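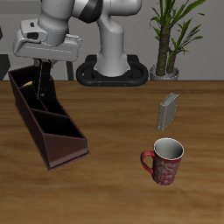
A brown organizer box on the wooden tabletop.

Samport Repair Library: Progress Report, First Half of the Grant

2018-01-02

Dear Halfdan,

Happy New Year! You asked for something short and readable this time, so I'm writing it the way I'd tell it to you over the phone, and the spreadsheet is coming separately from our bookkeeper (she has her own ideas about formatting and I've stopped arguing).

The big news is that the repair library is open, and people come. When we applied to the Thygesen fund we said we'd lend out hand tools and run a fix-it evening every other week. We opened in August, a month later than planned, because the lease on the old shoe store took forever to sign and then the back door wouldn't lock. Once the door was sorted we put up the sign, baked far too much, and had a line down the sidewalk before lunch. I was so nervous I forgot to say your name right in the speech. Sorry again!

Lending

The tool side has grown faster than I thought it would. The thing everybody wants is the carpet cleaner, which I nearly left off the list. After that it's the tile cutter, the long ladder and the sewing machines. We bought 16 starter kits out of the grant, each with the basics for a first apartment, and they go out mostly to students and to people who've just moved here for work at the cannery. Two kits haven't come back. I've called both households and one of them has promised to drop theirs off, and I'm writing the other one off unless it turns up.

We went with Ikex for the lending software in the end. It does what we need, though the reminder messages were going out in the middle of the night until we found the time zone setting, and we got some grumpy replies over that. Pristus was the other quote and it was a lot more than we'd budgeted.

Fix-it evenings

These are my favorite part of the whole thing. Lamps, toasters, zippers, a music box somebody's grandmother brought over on the boat. We don't get everything working and we tell people so at the door. A coffee maker beat three of us in a row in the fall and went home in a bag. But folks stay and talk while they wait, and the ones who come to have something mended quite often come back to mend for somebody else, which I had hoped for but didn't dare put in the application.

The mending table (clothes, curtains, backpacks) fills up first every time. I'd like to run it on its own evening starting this spring. We'd need another overlocker and somebody to lead it, and I think I've got the somebody.

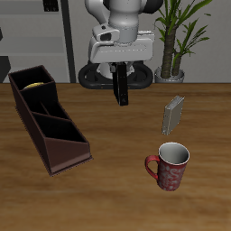 Money

We're a little under on equipment and a little over on rent and heat. The building is drafty and the radiators are from another age. I moved 1000 out of the equipment line to cover heating for the winter, which your letter says I can do without asking first, but I'd rather you heard it from me. Insurance came in right where we guessed. The rest of the detail is in the spreadsheet.

What hasn't gone well

Saturday mornings. I was sure they'd be busy and they're dead quiet, I think because of the swim meets and the market. We're going to close Saturdays after this month and open late on one weeknight in their place. The teen workshop hasn't started either. The school was keen, then the shop teacher went on leave, and I didn't chase it the way I should have. I have a meeting with the new person coming up and I'll let you know how it goes.

What's next

A proper drop-off shelf for returns, so people don't have to catch us when we're open. A printed list of what we lend, for everyone who doesn't want to look online (there are lots of them). And the mending evening, if you're happy with it. I'd like to pay for the overlocker from what's left in equipment, so could you send me a quick yes or no?

Come by when you're next in town and I'll find you something to fix.

Warmly,
Valdemar Vigfúsdóttir
Samport Repair Library

This site uses cookies to remember your settings. By continuing to browse you accept our use of cookies.

Recent items
Winter opening hours
How to borrow the carpet cleaner
Wanted: sewing machine feet and bobbins
Notes from the fall fix-it evenings

© Samport Repair Library | Contact us | Back to top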